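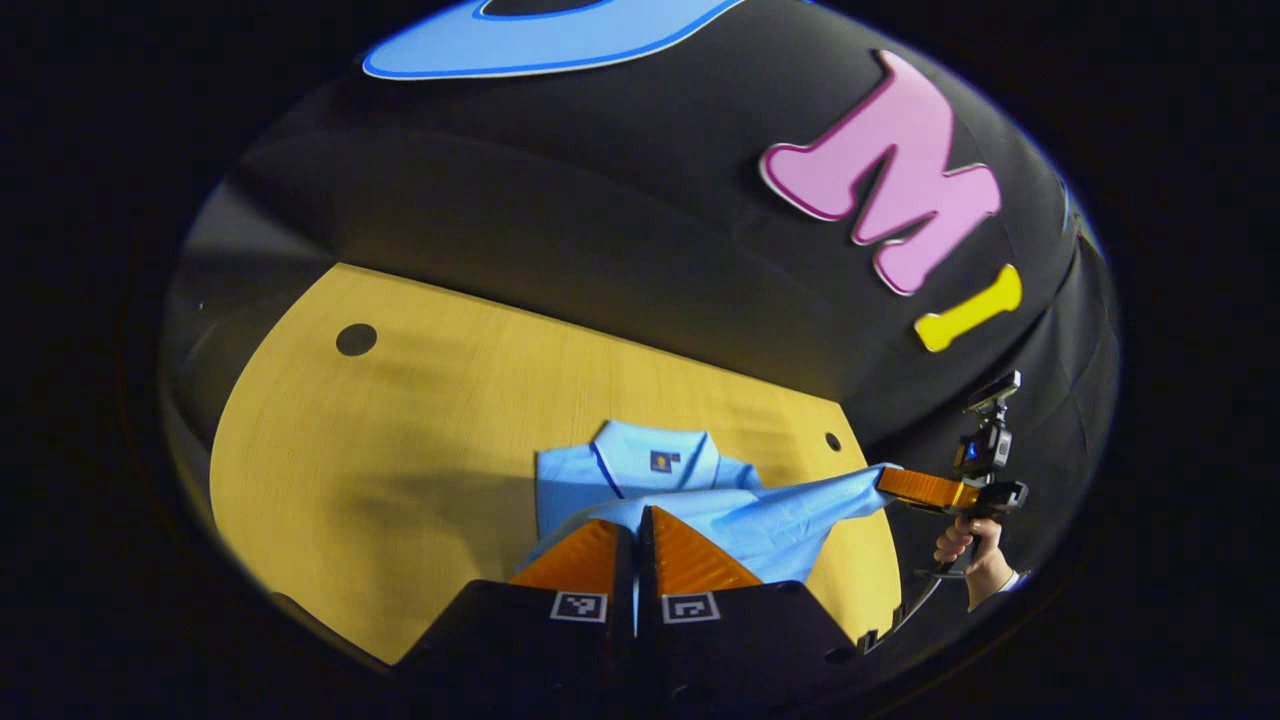 Hidayah wanted it written down that the blue shirts take twice as long as the tees, on account of the collar and the placket, and that whoever set the evening's target must have been thinking of tees. So there, Hidayah, it's in the minutes, first item!

Home Meetings Clothing Swap Contact
3 min read

Minutes, Pemodside Clothing Swap, folding and sorting meeting, 21 December 2023

Okay, I'm taking the notes again (my handwriting lost, so you get them typed). We met in the back room at Jerthorpe Hall, seven of us to start and then Aiman Rondonuwu came in with the tea, so eight.

Last meeting's minutes: read, agreed. One fix, the street is Tang Road and I had it down as Tang Lane. Sorry to everybody who walked up the wrong hill.

Shirts with collars. This took up most of the evening. We've been folding them any which way, and at the last swap the table looked like a laundry pile by lunchtime. Hidayah Sembiring showed us how she does it: collar at the top, smooth the body down flat, bring one side in, then the sleeve back over itself, then the other side, then up from the hem in two goes. Aiman does the sleeves first and wasn't about to be talked out of it. We tried both on the same shirt and I honestly liked Aiman's better for long sleeves and Hidayah's for short ones, and that is pretty much what we agreed. Nobody has to relearn anything over the holidays.

Somebody asked about buttons. Do up the top one and one in the middle, leave the rest. Polos, just the top.

Shirts with a badge or patch on the chest go badge up so people can see what they're getting. We went back and forth on whether to unpick the badges and decided no, too many holes left behind. School ones go in their own box, marked SCHOOL in big letters.

Creases. We have one iron and it trips the socket by the sink, so use the one by the door. I said we should only iron the white ones and the really bad ones, and that passed without a fight.

Numbers. We had 448 pieces on the rails and tables last time, and the Celton group has promised us about 2000 more, mostly adult sizes. Aiman thinks we can fit 30 folded shirts to a crate if we stop stuffing the socks in the corners. Socks get a bag from now on.

Tables. The wooden ones are fine for folding but a bit slidey for stacks, so we'll put a cloth on them for swap day. I have two cloths, Hidayah has one, and we need at least one more (the flowery one went home with somebody in the fall, please look in your closets!).

Labels. Size goes on a paper slip tucked in the collar. No pins, please. I found one with my thumb.

Any other business: the kettle is slow. The big crates are stacked too high for the shorter half of us, and Aiman will bring them down before we start next time. There was a question about a coat rail, held over until we know if the wheels can be fixed.

To do before next time:
Me: paper slips, marker pens, both cloths
Hidayah: write up the two sleeve methods on one sheet
Aiman: crates, sock bags, and call Celton about a drop-off time

Next meeting is in the new year, same room, bring your own mug.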